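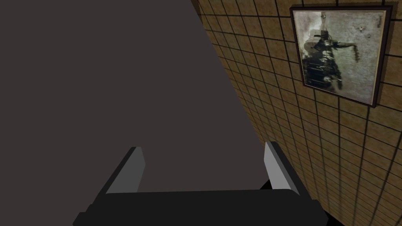 Kleinschmidt Hall, Games and Comics Weekend
Pre-opening safety checklist with comments

Date of inspection: 2019-11-04
Inspected by: Tahsin Pathirana
Received by: Uwe Petersen, Hall Manager

1. Fire exits clear and unlocked
Satisfactory. The Drimell Street doors were stiff in July and have been adjusted.

2. Hall capacity notice displayed
Satisfactory. The limit remains 600 persons, including stallholders.

3. Console area, electrical supply
Action required. Two extension leads on the Jurnlow tournament tables were plugged into one another. Each lead must run to its own wall socket.

4. Portable appliance test labels
Partly satisfactory. 124 items presented, of which 5 monitors carried no label. These are not to be switched on until tested.

5. Comic dealers' shelving
Satisfactory, except stand 70, where the back issue racks stand over two metres high and are not fixed. Stallholder informed in writing.

6. Screening room
Satisfactory. Aisle lights working. The flashing images warning for the Clonosex animated short must be placed outside the door as well as in the programme.

7. Costume props
Not inspected. The prop desk had not been set up at the time of the visit.

8. First aid point
Satisfactory. Eye wash to be replaced before its expiry date.

Result: opening permitted once items 3, 4 and 5 have been signed off by the Hall Manager. Item 7 will be inspected separately.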